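21 Mar 2026

Saturday, and I am typing this in my socks with a bowl of cereal for dinner, so you can guess how the day went. Club ran long again. We were supposed to be out by lunch and I got home when the streetlights were on.

So, the ball task. I know I've been going on about the ball task since December, but if you're new to this diary: our club is building an entry for the Trirnudero, and one of the rounds is picking up a small white ball and putting it down somewhere else without sending it off across the table. Sounds like something for little kids, right? I thought so too when we drew it. I was kind of annoyed we didn't get the stacking round! Now I would like to go back and have a word with myself.

The thing about a ball is that it leaves. You come in a tiny bit crooked, one finger touches before the other one does, and off it goes. I have crawled under the table at the Valcárcel building so often that I know which floor tile is cracked and where the gum is.

Our arm is called Ploko (don't ask, there was a vote and I lost). Ploko doesn't get driven by hand in the real round, it has to do the whole thing on its own, and it learns from us. One of us holds the hand gripper, which has the same kind of fingers, and we do the pick-up ourselves while the camera on it records. Then we do it again. And again. The plan says 2000 clean pick-ups before the qualifier, and when that number first went up on the whiteboard everybody laughed, and then we noticed it was staying up there.

I had the first turn this morning. I like going first because the room is quiet and the heaters have only just come on, and you can sort of fall into a rhythm with it. Squeeze, lift, over, down, open. I had my headphones in and I was doing great, I really was, and then my thumb started cramping and I got sloppy and started coming in from too far to the right with the fingers opened up way too wide. You can't tell while you're doing it. It feels fine in your hand. Then you go look at the recording and you're nowhere near the thing.
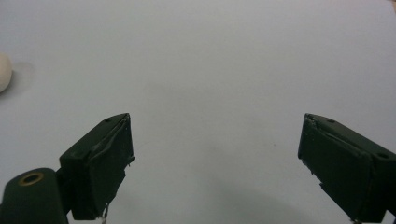 Ball's way over on the left, fingers are way over here. Also, look at that tape.

Okay, the tape. We have to talk about the tape. It's peeling on the left finger and wrinkled on the right one, and I've been saying for 2 meetings that we should strip both of them and start fresh. The other side of the argument is that if we change the tape, the grip changes, and then the old recordings and the new recordings don't match. I get that. I do! But the edge is lifting more all the time, so the grip is changing anyway, only slowly and without us writing it down. I said this pretty loudly and then felt bad and bought everyone chips from the machine.

Where we landed: we retape on Tuesday, both fingers, same roll, and we take a photo and put it in the log so we know which recordings came before and which came after. And we keep the old batch in for now and see if Ploko does worse with it or without it. I can live with that. The roll is in the Fatach drawer (it's the drawer from the old Fatach cabinet, it just has the name on the front still), and I put a sticky note on it saying PLEASE DO NOT USE THIS FOR POSTERS, since that's what happened to the last one.

After the tape summit we put Ploko itself on the table for some test runs. First run it went down beside the ball and closed on nothing, very sure of itself, and carried nothing over to the cup and let it go. I've never seen anybody put down nothing so carefully. Second one bumped the ball and it rolled off toward the window. Third one it got it!! Lifted it, hung there for what felt like a week, and dropped it in the cup. We all screamed and the chess people next door came to check on us.

Then it missed 5 in a row, so, you know. Science.

My guess is that it does okay when the ball starts near the middle and falls apart when it starts out by the edge, because almost all our practice is from the middle. We all put the ball down in the same lazy spot. So my homework is to make a little chart of starting spots, like a bingo card, and whoever's recording has to work through the card before they get to stop. I already know I'll be the least popular person there on Tuesday, what with this and the tape.

Stuff to remember so I don't text the group at midnight again:
bring the good scissors
charge BOTH batteries
ask about the key for next Saturday
thumb brace?? there's one in the bathroom cabinet from when I did volleyball

My thumb is still twitching, by the way. I picked up a grape earlier and caught myself lining up on it from above, really slow, with both fingers open. Got it on the first try, though. I'm going to bed.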